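Mon 21 March
by Imogen Treloar

Print | E-mail

I finally finished Felusley, the thriller my sister has been pushing on me since forever, and I was up until two with it. A retired detective, a drowned village, a ledger nobody wants found — I'm an easy mark for that stuff!
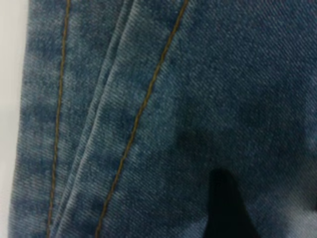 The middle sags a little. There's a long stretch where Gritano just drives around interviewing bargemen, and I did skim. But then the ledger turns up in chapter 18 and I didn't put it down again (dinner was toast).

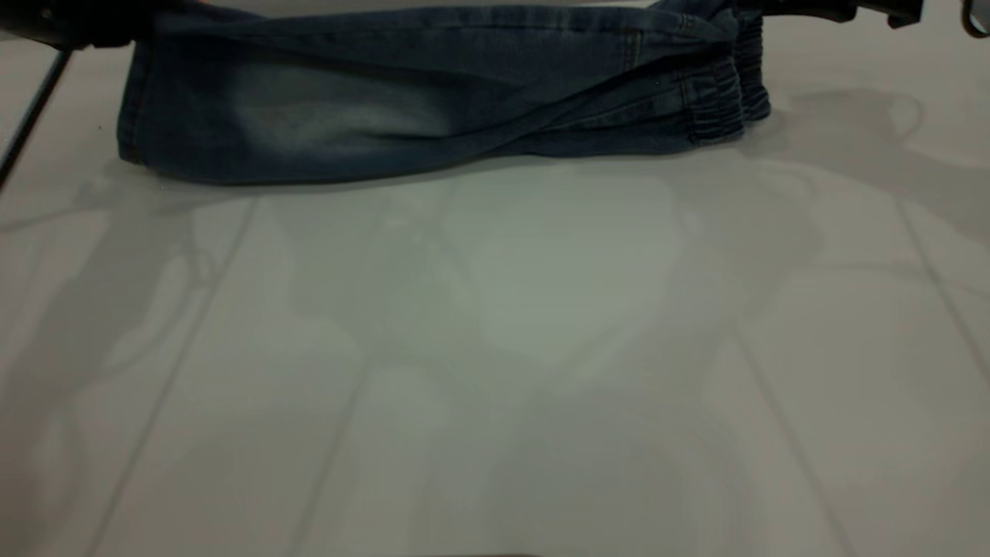

Tarun Bansal wrote in to say he had the killer pegged from the ferry chapter, and that the brother's alibi never made sense to him. Fine, Tarun, you win. I was sure it was the doctor right up to the confession.

I'm giving it four stars, one held back for all that driving. The sequel is out in May and I've already put in my request at the library.
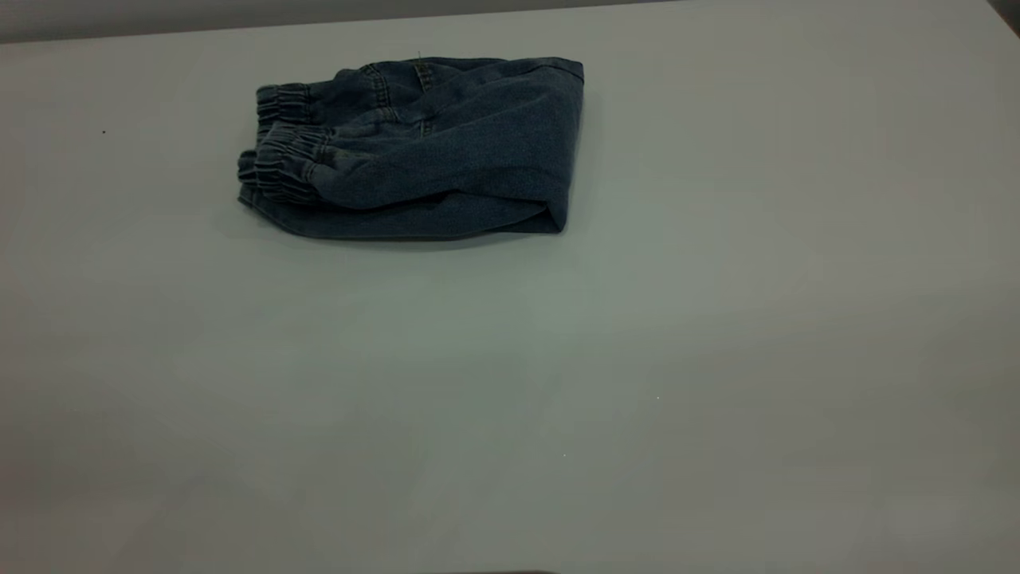
Denim joggers, folded, with the elastic cuffs at one end.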